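Deux pinces, une coque de téléphone et beaucoup trop de café

17/12/2022

Bon, je vous avais promis la suite de mes essais de pinces à main, et j'ai traîné (le boulot, la crève, le four en panne, tout y est passé). Depuis septembre j'en ai deux sur l'établi : la Flendis, à mâchoires parallèles, et la Vudon, avec ses biellettes et ses doigts étroits. Les deux se tiennent à la main, les deux embarquent une caméra qui regarde vers le bout des doigts, et les deux me servent à enregistrer des gestes que je rejoue ensuite sur mon petit bras Ceretine.

La Flendis, je l'ai adorée pendant une semaine. Elle est douce, la gâchette revient toute seule, on attrape un gobelet ou une éponge sans y penser. Et puis j'ai voulu passer aux objets plats et là, patatras ! Les doigts sont larges comme des spatules, ils poussent l'objet au lieu de passer dessous, et je me suis retrouvé à courir après une carte de visite sur tout le plateau.

Du coup, place à la Vudon et à mon objet fétiche du moment, la coque de téléphone. C'est bête comme tout, une coque, mais ça a des rebords, des découpes, une face creuse, et selon le côté où on la pose ce n'est plus du tout le même exercice.

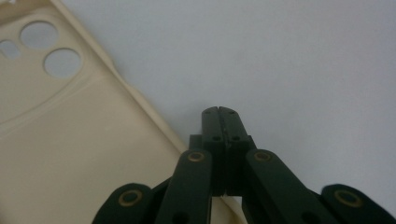 Temps de lecture : 3 min

Côté creux vers le haut, donc, c'est ma position préférée pour comparer. Le rebord dépasse, on peut le pincer, et il y a aussi les ouvertures de l'appareil photo si on veut tenter la prise par un trou (j'ai voulu, j'ai souffert). Avec les bouts serrés comme ça, la Vudon se glisse presque partout, et je vois la jointure entre les deux doigts dans le retour vidéo, ce qui aide énormément à viser.

Sur 95 prises par le rebord, j'en ai réussi 90 avec la Vudon. Avec la Flendis, je me suis arrêté à 18 essais, j'en avais marre et la coque aussi. Je sais, ce n'est pas une comparaison très propre, inutile de me l'écrire en commentaire !

Là où je râle, c'est sur les pivots. Au bout d'un moment il y a du jeu dans les biellettes, pas grand-chose, mais la fermeture se décale d'un poil et le bras, lui, ne pardonne rien. J'ai resserré, c'est devenu trop dur, j'ai desserré, c'est reparti. Si quelqu'un connaît le bon couple de serrage, je prends. Et puis le mécanisme occupe pas mal de place dans le champ de la caméra – sur un gros objet ça va, sur un petit j'en perds la moitié derrière les bras de la pince.

Pour le contrôleur, je suis resté sur le Sandhu, faute de courage pour tout recâbler. Il lit bien l'ouverture des deux pinces, mais il faut refaire le zéro à chaque changement, sinon il vous annonce tranquillement que la pince est ouverte alors qu'elle est fermée.

Prochaine étape, la même coque retournée, côté lisse vers le haut. Je pense coller un peu de caoutchouc fin sur les doigts de la Vudon avant de m'y mettre. Si vous avez une référence qui ne se décolle pas au bout de deux jours, les commentaires sont ouverts.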